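The yellow cloth again
19 February 2023 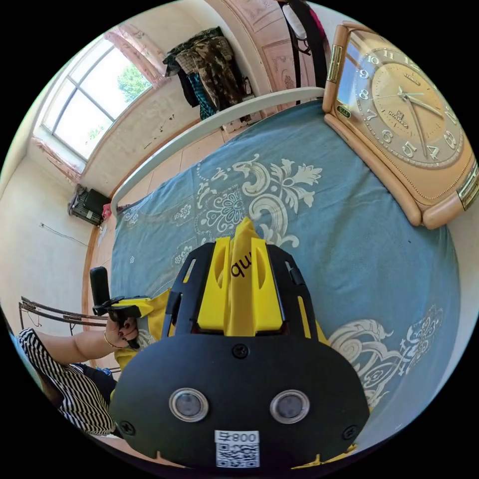

2 min read

Twelfth week of teaching hands that aren't mine to do housework. I used to be employed by Bilell to turn down beds and fold things, and now I am employed by Bilell to turn down beds and fold things with a pair of grippers, so that one day something from Tevetti can do it without me. The pay is slightly better. My mother thinks I've been promoted.

Today was cloth on the blue bedspread. Pinch, lift, lay it down, pinch again. The target on the sheet is 708 good ones for the team this week and we are at 676, which Áine Buckley announced at lunch in the voice of a woman reading out a ransom demand. Áine ran the linen room for years. She could fold a fitted sheet into a square you could mail. Now she has a login, and spends her afternoons marking other people's folds pass or fail. She failed two of mine for "hesitation." I was thinking!

What I mind is the slowness. With my own fingers I don't know how I fold a cloth, I just have it folded. With the yellow ones I have to decide everything, which corner, how high, and by three o'clock I'm deciding things at home too. Last night I stood over a dish towel like it was a chess problem.

The Ó Dálaigh building goes over to the new system in March. The memo says roles will "evolve." Four of the women there have been asked if they'd like to come and do what we do, and the rest have been asked if they've seen the memo. I went back and read it properly this time. It is 2,418 words long and the word "jobs" is in the footer, as part of a web address.

Onton is sending someone to look at our wrists. Mine click. Cloth again tomorrow, then pillowcases, and I still owe Áine for the sandwich.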